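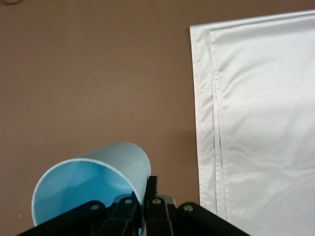

Reter Adds Light Blue Plastic Cup to Its Everyday Table Range

HOLTHORPE — Tableware supplier Reter will add a light blue plastic cup to its everyday range in August. It will be sold in packs of 4 through the company's Holthorpe store and by mail order.

The cup has a thin white rolled rim and ridges near the base. Reter is aiming it at school lunchrooms, day care centers and families who want a plain cup for daily use.

The company tried the cup out in Holthorpe lunchrooms this spring, handing out 572 of them and asking staff for written comments.

"Most of the comments were about the rim," said Aled Lewis, product manager at Reter. "People wanted one the kids could find easily with their lips. We also heard a lot about color. Staff wanted something that shows up on a brown table when they are clearing up."

A first run of 805 packs has been made. Orders from schools will be filled first, and the remaining packs will go on sale in the store at 10 a.m. on opening day. White cloth napkins, folded and sold separately, join the range at the same time.

Schools and day care centers can ask for a sample cup at the Holthorpe store counter or by writing to the Reter sales office.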